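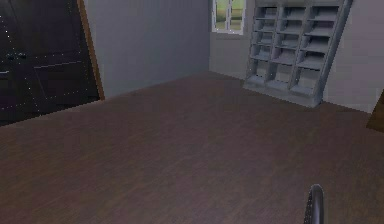

A simulated room with an empty shelving unit, wood floor and one finger of the gripper.

News | Operations | People | Archive

Kimness moves shelf restocking trials into simulation

Kimness has shifted the first stage of its shelf restocking trials from the warehouse floor to rendered rooms, a change that alters the daily work of the crew at its Gisby site. The software, supplied by Vokel, went into regular use in August.

Each new arm routine must now complete 1000 simulated runs before it is loaded onto hardware. Under the old procedure, two operators stood by the test bay with a stop button and reset the bins by hand after every attempt.

Five operators have been reassigned to run review. They sort failed attempts by cause, flag errors in room geometry and decide which routines go forward. Pay grades are unchanged, according to operations lead Yee-man Leung. Shift start stays at 6 a.m.

"I used to lift bins all morning. Now I read logs," said Aurelio Maldonado, one of the five. "My back is better and my eyes are worse."

Ka-ming Yu, who represents floor staff, has asked for a limit on continuous screen time and for written job descriptions. Leung said a draft is under review.

Physical trials continue in the afternoon for routines that pass.

We use cookies to measure site traffic. Accept | Settings

Contact the newsroom, ext. 2307 | © Liao Trade News | Back to top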